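January
By Eluned Phillips

Speaker notes, budgeting for your first arm

Start with the quote. Larkotura's first number looked great, and we all got very excited. Then we read the second page! Mounting, guarding, cabling, training, freight: none of it was in the headline price. Ask for the whole lot on one sheet before you fall in love with anything.

Next, floor space. I'm a huge fan of tape. Mark out where things will go before you spend a dollar on fixtures, and leave it down for a while so people can argue over it. We paid $400 for tape, cups, bowls and other odds and ends, and I'd do it again tomorrow.
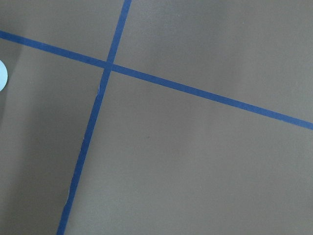 Joar Isaksson reckons I'm too generous here, and that a small shop should lease for nine months before it measures a thing, as the model you plan around is seldom the model you end up buying. Fair point, and I'd love to hear from anyone who's leased. (Pause, take hands.)

My answer is that leasing and planning go together. Kistell will lease, Joltwood won't, and both wanted our floor dimensions before they'd talk. Have them ready. 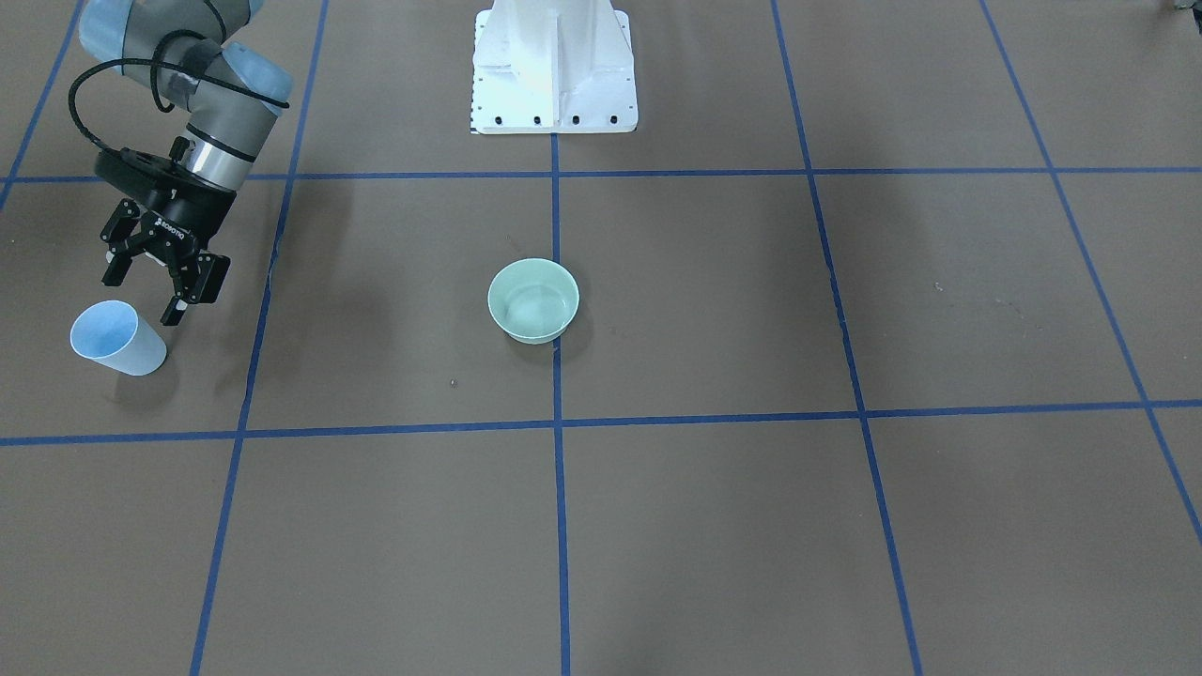

Grippers deserve their own line in the budget. People fold them into the price of the arm and then get a shock when they need a second one. Think about your fiddliest part, in every position it could land in. A paper cup lying on its side is a different pick from a bowl sitting upright, and you want to try both with the gripper you're pricing. Ours cost $2523 in spares and fingers over the first year, a line I'd left blank.

Last slide: the spreadsheet. Montoya tab first, then questions.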